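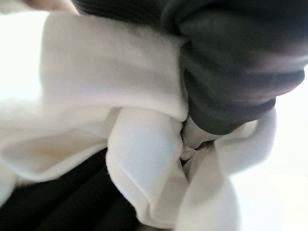 Soft and creamy: one of the white cloths up close.

The cloth swap at Humphreys is back for September, and what a pile there is this year! Neighbours have handed in 200 pieces of fabric so far, from fleecy whites to sombre greys and blacks, and the sitting room at the Ukatard end of the building has been given over to sorting them.

Delia Dumitrescu, who started the swap six years ago, is delighted. "People bring the loveliest things," she told us. "I pick up a plain bit of grey and want to make a cushion out of it straight away."

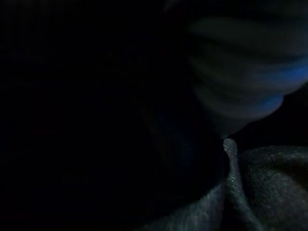
Photo: Kesonier Newsletter

Grey is the surprise favourite so far. A dark, fuzzy cloth with paler flecks all through it may not shout for attention, but it folds into lovely deep mounds and would make a very snug lining for a winter bag.

Sorting is a cosy business. The pale sofa does for a worktable, the big grey rug takes the overflow, and there is a woven tray on the floor beside it all — every sitting room should have one. 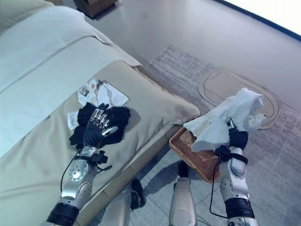

Hukenum Sewing and Mending Club

The doors open at 6 in the evening and tea is on from the start. Bring a clean piece of cloth, take one home, and stay for a chat if you can. Beginners are very welcome, and there will be needles and thread to borrow. The club hopes to reach 600 pieces before the swap closes at the end of the month, so have a rummage in the airing cupboard tonight!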